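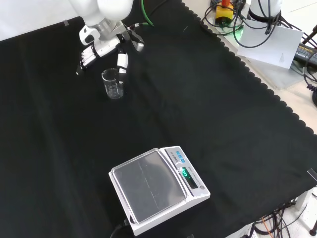 Jagadeesh Pai runs a community choir in Kamalbridge, and he does not audition anyone. People turn up on Thursday evening, find a chair and start with whoever is sitting next to them.

"I've had people stand outside for the whole first half," he says. "Then they come in for the tea. The week after that they sing."

The choir is called Alva. It meets in the old Grernero building, where the heating is unreliable and the acoustics are better than they should be. Pai teaches everything by ear. He writes most of the songs himself, usually in the car, and brings them in before they are finished.

"I'll have a chorus and one verse. If the altos can't remember it by the end of the night, it's not their fault, it's a bad line. I go home and change it."

He grew up in a house where his mother sang while she cooked and his father asked her to keep it down during the news. He took up the harmonium at 10, gave it away for the electric bass, and played in cover bands through most of his twenties. The songwriting came later, when his daughter was small and wouldn't sleep.

"I was making up rubbish at two in the morning. Songs about the bins. One of those is still in the set, with different words."

Their new recording, Fetari, was made over a single winter with 2 microphones and a borrowed desk. Pai had 200 copies pressed and has sold most of them from a card table at the door. He says he would do some of it differently.

"The third track's too slow. I knew it when we did it. But everyone was tired and it was the best anyone had sung all day, so I left it."

There are 510 names on the choir's mailing list, though a normal night brings far fewer. Pai doesn't chase people who stop coming. Some have returned after years away and picked up their old part as if they'd missed a week.

I asked whether he minds that most of his singers can't read music.

"No. A few of them can, and they help the others with the tricky bits. My mum couldn't read a note either. She'd have corrected my harmonies, though."

He is writing a set of rounds for the June concert. The first is about the river and the second is about his neighbour's ute. He sang me a bit of the second one and then stopped, because the last line needed another syllable and he wanted to write it down. He found a pen in his jacket and used the back of a parking receipt.

The choir meets at 7 pm and new singers can join at any point in the term. Bring a water bottle, and a jumper if it's cold out.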